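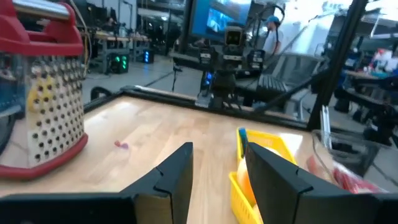 Section 4. Using the box grater

Applies to: Dralik box grater with red handle and red base rim, model 2731

Before first use

1. Remove the cardboard sleeve and the plastic film from the inside of the body.
2. Wash the grater in warm water with dish soap. Rinse and dry with a towel.
3. Check that the base rim sits flat against the metal on all sides. If one corner has lifted, press it down until it clicks.

CAUTION: The cutting edges are sharp on a new grater. Do not reach inside the body with bare fingers. Use a bottle brush.

Setting up

1. Choose a flat, dry table or counter. Wipe up any juice first — the rim will slide on a wet surface.
2. Stand the grater upright with the base rim down and the handle on top.
3. Put the food to be grated in a basket or bowl beside the grater, on the side of the hand you grate with. Keep soft fruit in a separate container with firm walls.
4. Leave enough room in front of the grater to lift it straight up when you are done.

Grating

1. Hold the handle with one hand and push down lightly.
2. Place the food against the top of the cutting face and draw it down in one long stroke.
3. Lift the food away, return to the top, and repeat. Do not saw back and forth.
4. Stop when the piece is 30 mm long. Use the food guard (sold separately) for anything shorter.
5. Tap the handle twice to loosen what is stuck inside, then lift the grater.

NOTE: Firm cheese grates more cleanly after 30 minutes in the refrigerator. Carrots, beets and apples can be grated at room temperature. Citrus should be washed and dried first, and only the colored part of the peel used.

NOTE: Beets and carrots may stain a wooden tabletop. Put a tray or cutting board under the grater, and pick up dropped scraps before they dry.

Cleaning

1. Rinse right after use, from the inside out.
2. Brush the holes in the direction of the cutting edges. Brushing against them wears out the bristles.
3. Dry standing up. Do not store the grater wet in a closed cabinet.

The grater is dishwasher safe on the top rack. Over time the red plastic may fade slightly — this does not affect use.

For replacement base rims, see Section 8.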